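## 4. Launch mode and the onboard run timer

Gitum's dealers like to demonstrate this feature first. Read the section before you try it, and treat any number on the display with some suspicion until you have checked it against a proper timing slip.

**Caution:** Use launch mode only on a closed track. It does not make worn tyres grip.

### 4.1 Before the first run

1. Set all four tyres to the cold pressures on the door pillar. Figures passed round on owners' forums are mostly guesswork.
2. Charge the battery to at least 200 miles of indicated range. Below that the car trims its output, and the small grey icon that tells you so is easy to miss.
3. Open **Vehicle > Track > Timer** and choose **Standing start**.
4. Set **Rollout** to **Off**. It is supplied **On**, which flatters every result.
5. Wait until the satellite symbol stops flashing. This can take 2 minutes, whatever the quick-start card says.

### 4.2 Making a run

1. Hold the brake firmly with your left foot.
2. Press the accelerator to the floor. The display shows **READY**.
3. Release the brake within 13 seconds or the mode cancels itself.
4. Keep the wheel straight until you lift off.

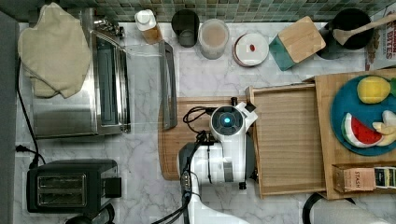 Hortensia Ccori

### 4.3 Reading the result

The timer works from satellite position and wheel speed. It is a fair guide to whether one run was better than another on the same strip in the same weather. It is a poor guide to anything else, and a track official will not accept it.

Discard the result if:

- the strip slopes, even slightly
- the display shows **EST** beside the time
- the wheels spun for more than a moment
- the finish speed looks too good. A standard Trulla showing over 252 km/h at the end of a quarter mile has a fault in the timer, whatever its owner would like to believe.

**Note:** Software issued in September is said to improve accuracy. The release notes give no test figures - compare a few runs with the track's own clock before you rely on it.

### 4.4 Afterwards

1. Drive gently until the motor temperature bar is back in the white.
2. Save the run under **History**. Unsaved runs are lost when you lock the car.
3. Turn **Track** off. It does not turn itself off, and it leaves the stability control in its looser setting.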